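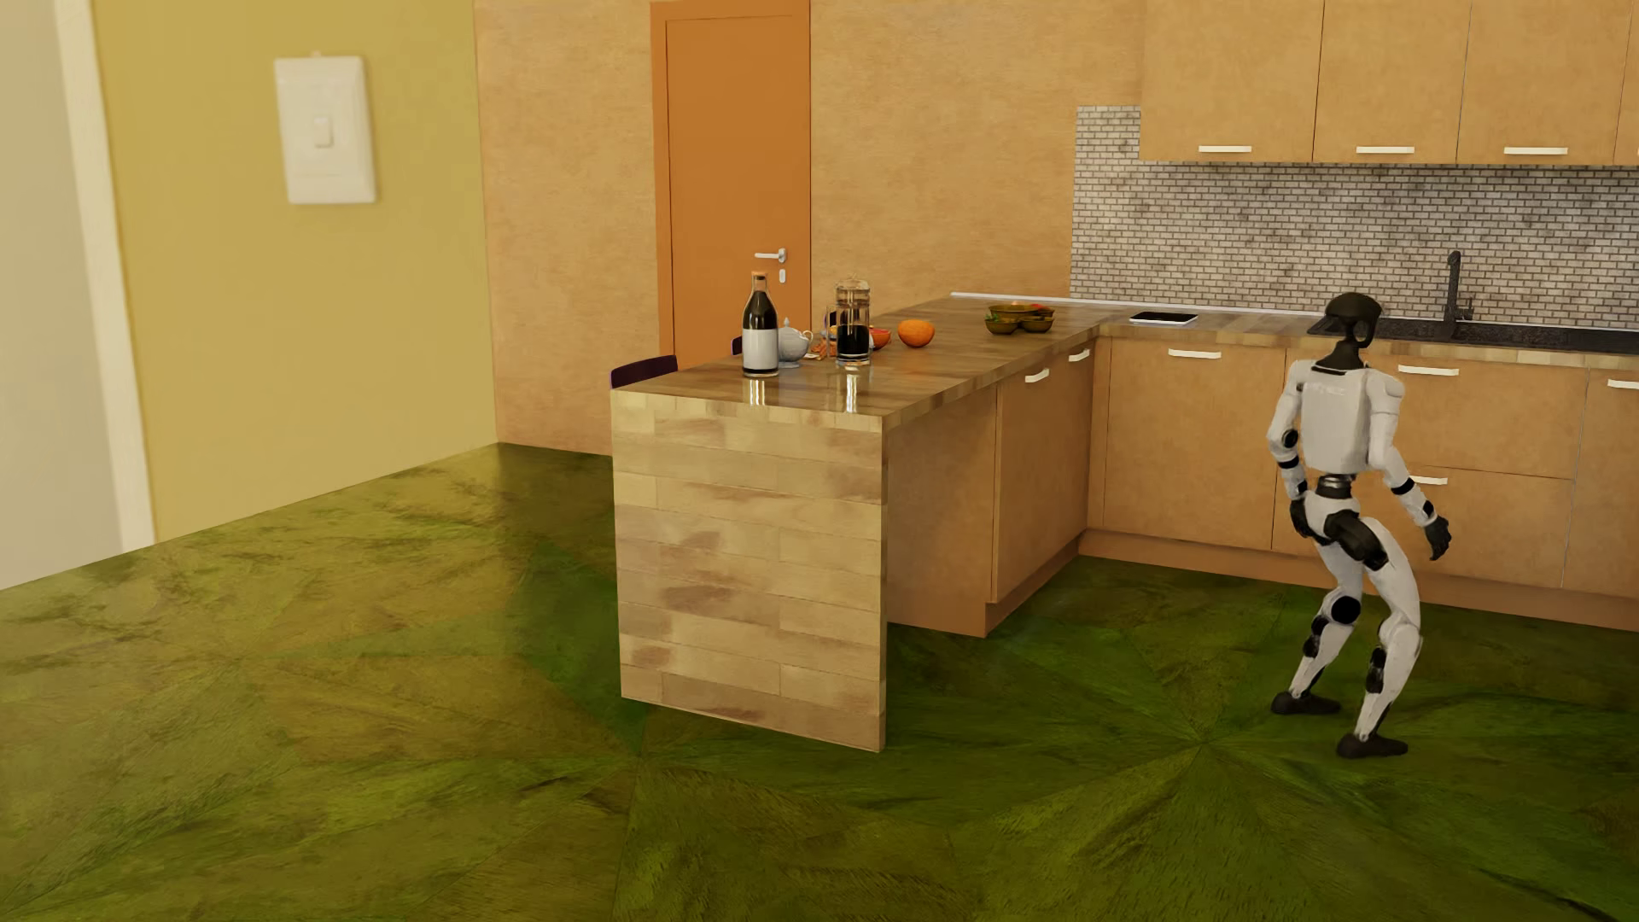
Serpil Tekin: Hot water went cold on me again this morning, mid shower. Same code on the display. Can we reopen this please, it was marked fixed in November and it was never fixed.

31 December 2021
Posted by Josefien Meijer
6 comments

Reopened. Picking up the old ticket, notes as I go, sorry for the mess.

Unit: Plurnlow tankless water heater, hall closet. Gas. Feeds kitchen and both bathrooms.

Symptom: runs hot, then cold for up to 60 seconds, then hot again. Display shows the low flow code while it's cold. Clears by itself. Worst in the upstairs shower.

What was done last time (Recep's notes, I'm copying them): power cycled, set temp turned down a little, "tenant to monitor." That's all I can find. No filter check written down. Recep, if you did one, tell me.

First try. Shut off water and gas, pulled the inlet filter. Filthy. Grit and what looks like bits of old pipe tape. Rinsed it, old toothbrush, back in. Ran the upstairs shower. Fine for a while, then cold. Same code. So dirty filter was real but not the whole story.

Second try. Cleaned the shower head, lots of scale. Better flow, you can tell by ear. Still dropped out once when I turned the mixer toward cold. Bath tap never dropped, full open.

Kitchen next. Tap there is a Gramico single lever, low flow aerator. Hot side opened all the way – fine. Lever halfway – burner lights, cuts out, lights again. I can make it happen every time now, good.

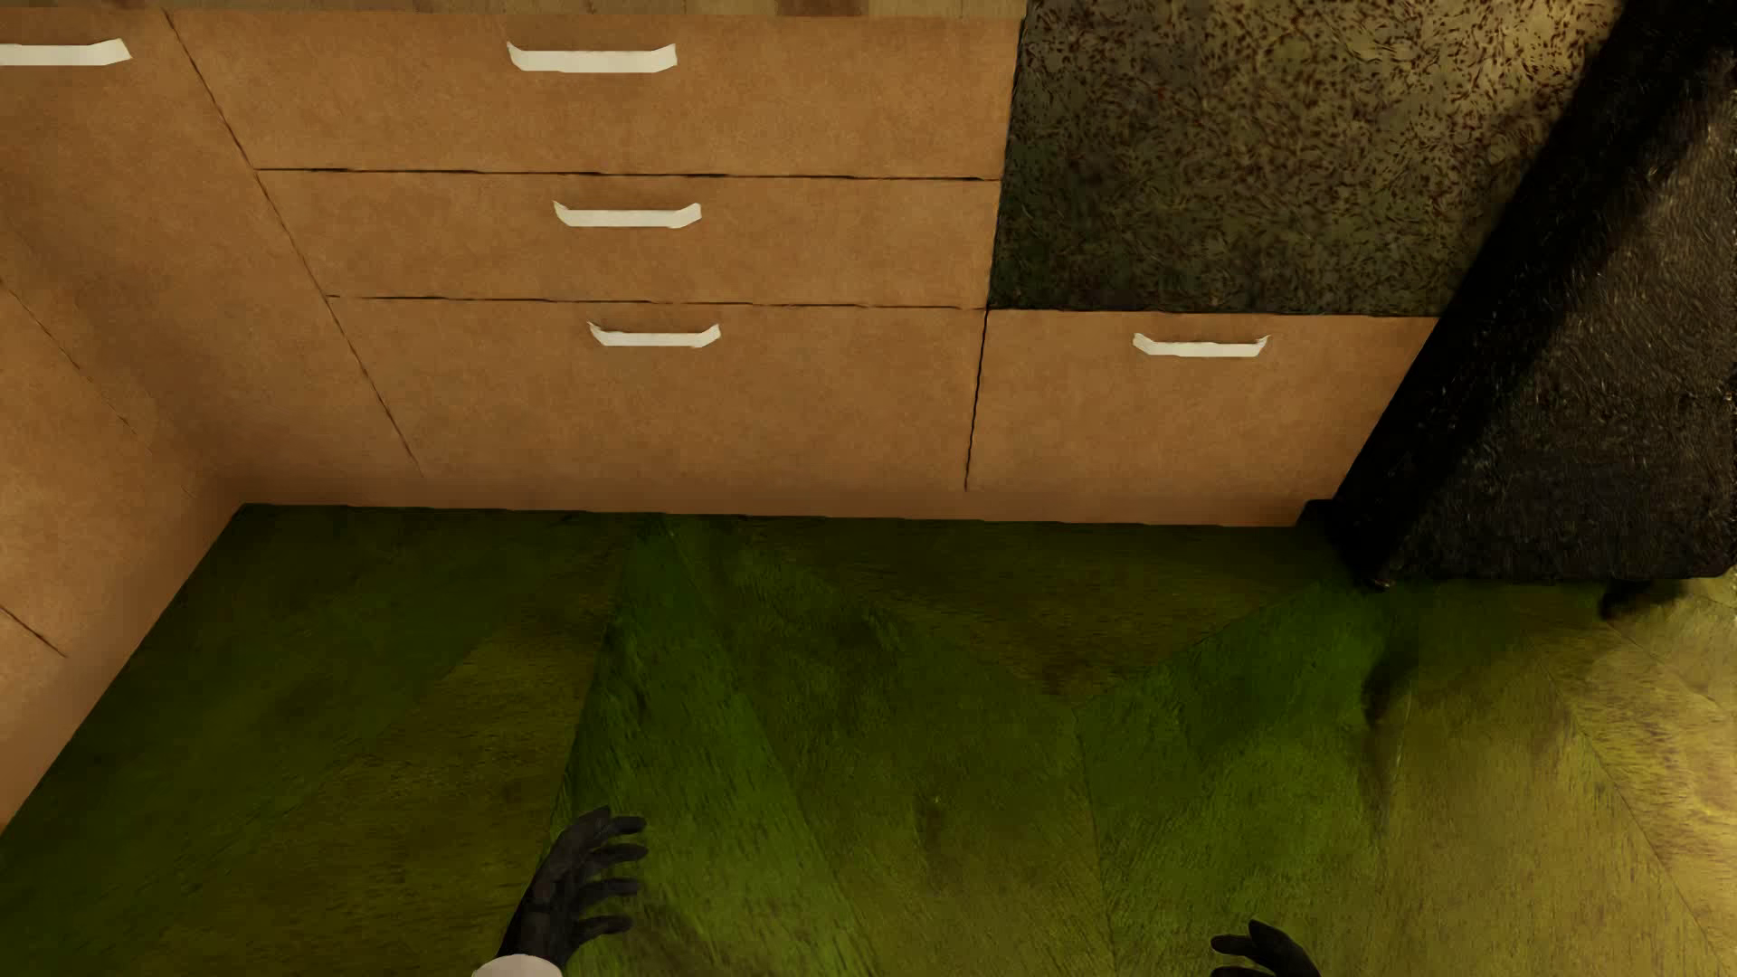
Kitchen, drawer side. Flat-front wood cabinets, light counter on top.

Closed the shutoff on the kitchen hot line and went back up to the shower. No dropout. Opened it agian, dropout. Did that a few times to be sure. So the kitchen line is doing something to the shower, and my money is on the mixer cartridge letting cold cross into hot. That would mean less water pulled through the heater, and it thinks nobody's using it.

Called Pratent for the cartridge. They need the number off the old one, won't sell by tap model. Fine. Pulled it. Seal on the hot side is chewed up. Sent them the number, they have it in stock, pickup after the holiday.

For now: cartridge back in, kitchen hot shutoff left CLOSED. Serpil, cold only at the kitchen tap till I'm back. Showers should be ok, leave the heater setting alone please.

Update from Serpil, evening: two showers, no cold spell. Wants to know if she can run the dishwasher. Yes, it's plumbed to cold.

Zerrin Taşdemir: Does this need a licensed plumber for the invoice?

Not for a tap cartridge. If we have to open the heater itself, yes, and then it goes to Kahraman, not me.

To do:
– pick up cartridge, fit, open the shutoff
– half lever test at kitchen with shower running
– check the filter again in 6 weeks, see how much grit came back
– flush the heater, no record of it ever being descaled

Status: open, waiting on part. Don't close this one untill the half lever test passes.

4 shares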